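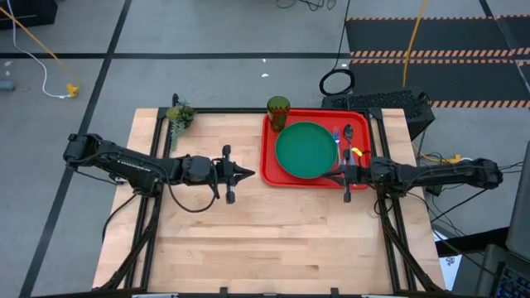 Where Did That Percentage Come From?
By Wilmer Ayala | April 20, 2021 | Filed under: Opinion, Media

My sister-in-law sent me an article last week with a big bold number in the headline. Seems 73 percent of adults say they sleep worse than their parents did. She sent it with no comment, just the link, which in our family means "see?"

Well, I did what I always do, and what drives everyone around me slightly crazy. I went looking for where the number came from.

The article credited "a new survey." The survey was linked to another article, which credited the first article's source, which was a press release. The press release came from an outfit called Lullside, and Lullside (you're ahead of me, I'm sure) sells pillows. Very nice pillows, for all I know! I have nothing against them. But by the time their number got to my sister-in-law it had passed through at least three websites, and the word "pillow" had fallen off somewhere along the way.

Now, I'm not saying the number is wrong. I have no idea, and that's my complaint. The press release said they asked 400 people. It didn't say which people, or how they were found, or what the question was. If I stop you on your way out of a mattress store and ask whether you've been sleeping well, I'm going to get one kind of answer. If I ask you at a bowling alley I'll probably get another. And how would anyone know how well their parents slept? I lived with mine for eighteen years and couldn't tell you. My father said he slept fine every single morning, and he'd have said that if the roof had come off.

I've been picking on this sort of thing for a long time, and the usual answer I get is "who cares, it's only a fluff piece." Fair enough. If somebody announces that most dog owners talk to their dogs about politics, I'm going to laugh and move on. The trouble is that the serious ones look exactly the same. Same bold number, same "according to a new survey," same stock quote from a vice president of something.

Take the one that went around here in December. Primach, which does home security, put out a survey saying people in Binonitz felt less safe than they had a year earlier. The local site ran it almost word for word. Then it was brought up in a meeting over in Villanueva, which isn't even the same town – as a reason to put cameras in the park! Now we're talking about public money, and about neighbors giving each other funny looks. I wrote to Primach and asked for the questions they'd used. I got back a very friendly note and a coupon.

To be fair to reporters, I don't think most of them are lazy. I think they've got six things due by lunch and here comes a story that's already written, with a chart. I'd be tempted too. But it takes maybe 2 minutes to add a line saying who paid for the survey and how many people answered. If the company won't tell you what it asked, say that in the story, or skip the story.

Size isn't the whole thing either, by the way. I've had readers write in to tell me that a survey of 800 must be twice as good as a survey of half that. Nope. Ask the wrong crowd and you can keep asking all day. I'd take a small poll where they show me the questions over a giant one where they don't.

So I wrote back to my sister-in-law and told her about the pillows. She said that was interesting, and that she still sleeps worse than her mother did. I believe her completely. She's one person, I know where she got the information, and I know she isn't selling me anything. Although she did ask what I thought of the pillow.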